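Flerkum standing desk converter: four months in

I bought the Flerkum because my chair and I were no longer on good terms. It sits on top of the desk you already own and rises when you squeeze two levers, and it costs $205, or $200 if you let them send you emails. I let them send me emails. There have been a great many emails, one of which asked whether I had considered buying a second Flerkum.

What follows is the opinion of someone who stands up for most of the morning and is back in the chair by 2:30.

Getting it up the stairs

It comes assembled, which sounds like a kindness until you meet the box. The box weighs 50 pounds and has one handle, on the wrong end. Thịnh Bùi took the heavy side and I took the side with the opinions. Once it was out of the cardboard we set it on the desk, peeled off the film, and spent a while looking for the instructions, which were printed on the part of the box we had already cut up.

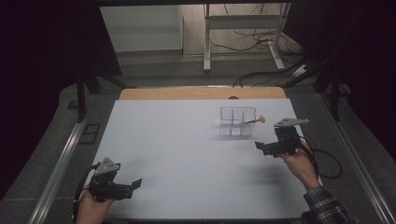 Going up, coming down

Up is good. A gas spring does most of the work, and you can raise two monitors and a cup of coffee without losing much of either. Down is less dignified. The last couple of inches arrive all at once, with a noise that Ginette Dufour, on the other side of the wall, has described as "filing cabinet, falling."

At full height there is some wobble. If you type like a normal person, you'll see the monitor nod along politely. Fedir Zhuravel types as if the keys owe him money, and he gave up after an afternoon and went back to his old Toker, a fixed shelf with no moving parts and nothing to go wrong except his back.

The keyboard tray is the part I'd change. It hangs low enough to catch your knees when you sit, and the lip along the front is just sharp enough to leave a line on your wrists. I have wrapped mine in a strip of felt. It looks terrible and works fine.
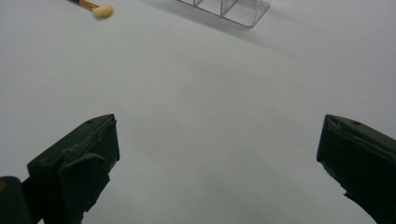 Office Equipment Desk, Pokberg Workplace Services

On reviews: the Flerkum's store page has 2,353 of them, and I read more than I should have. A surprising share are from people who have owned it for one evening. They love it. I loved it too, that first evening. I stood through an entire phone call about parking and felt like a sea captain.

The reviews that helped were from people a few months along, and they mostly agree with me. The spring holds up. The finish scratches if you drag a laptop across it. The rubber feet leave marks on a painted desk, so put something under them on the first day. Customer service answered my question about replacement feet in two days, very warmly, and then answered it again the following week with a different price. 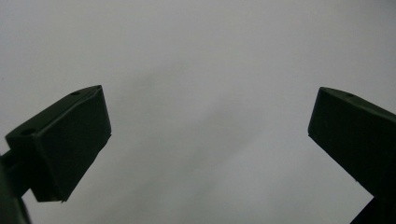 I should mention the mat, too. Trinh Tiêu told me to budget for one, and I ignored her until October, when my heels took her side. Any thick one will do. The Flerkum-branded mat is the same as the plain one, as far as my feet can tell, and has a logo on it that you stand on all day.

Would I buy it again? For a desk you can't replace, yes. If you're free to get rid of the desk, put the money toward a proper electric one and skip the crash landings.

Good: smooth lift, solid spring, no assembly
Bad: the tray, the wobble, the last two inches
Verdict: keeping it, with felt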